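How I wash a wool sweater at home without shrinking it

I ruined a Winder cardigan in October by tossing it in with the towels, so now I do all my knits by hand – it takes 50 minutes, and most of that is waiting while I drink coffee.

Fill a clean sink with cool water and stir in 2 capfuls of wool wash. Turn the sweater inside out, push it under and leave it alone for half an hour. Don't rub! Squeeze it gently a few times, let the water go, and rinse until the suds are gone (my gray one always needs an extra rinse).

If your machine has a gentle spin, put the sweater in a zipped mesh bag and run the spin by itself, no wash. No machine? Roll it up in a dry towel and kneel on it.

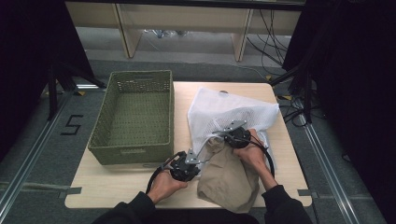 A reader in Cliltmont wrote in to say she skips the spin for anything with cables, because hers came out with one sleeve longer than the other, and she does the towel roll two times over instead. I tried it on my Urkumura pullover and I'm sold – the cables stayed nice and puffy.

Then lay it flat on a dry towel, pat it into shape and keep it away from the heater. Flip it in the morning. Mine usually needs another night after that, longer if it's raining.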